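Indico opens its Skedus bench service routine to everyone

LODHI, August – I've been looking after the Skedus cell at Indico long enough to have strong feelings about screws, and this month we're finally putting our whole upkeep routine out in public. It's free, it's written in plain words, and you can start using it on Monday!

Skedus is our tabletop cell: one arm, one gripper, one white table and a pile of toy food and household bits for it to handle. It isn't glamorous. It does work hard, though, and in its last full run it logged 1,608 picks between services (I had a bet on 1,000, and I was happy to lose it).

The routine starts with the gripper. Power off, arm parked, then a clean dry cloth over both fingers, right out to the tips. I go round every visible fastener with a hand driver, just snug, and put a dab of paint across anything I've had to tighten so I can spot it if it moves again. At pick 586 of that last run we had a finger creep out of line by 2 millimeters, and a paint mark is how I found it.

Next comes the wrist camera. Wipe the lens, check the cable for rubbing all the way back along the arm, and take a fresh view of the table before you touch any settings. If both fingers show up where they did last time, leave the mount alone. I mean it! I've lost whole afternoons to "improving" a mount that was fine.

Then you reset the table. We like a real mix, with soft things, flat things and things that hang over the edge of a plate, so the gripper gets a proper workout after service. Run it slowly first with a hand near the stop button. Only go back to full speed once the slow run looks boring.

The checklist, our paint-mark chart and the log sheet come packed together as Dretuvow, the name we use for all our service notes. Other shops with a bench cell are welcome to copy it, cross things out and tell us what we missed. 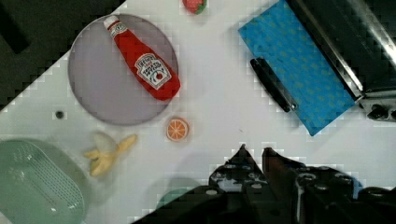 Robot Care & Maintenance

Skedus through its wrist camera, with the two dark gripper fingers over the table. The plush ketchup bottle lying across the gray plate is my favorite test piece, and the marker on the blue sponge cloth is the one I grumble about most.

Dretuvow can be picked up at the Indico front desk in Lodhi or requested through our press office, which will also set up visits to the cell.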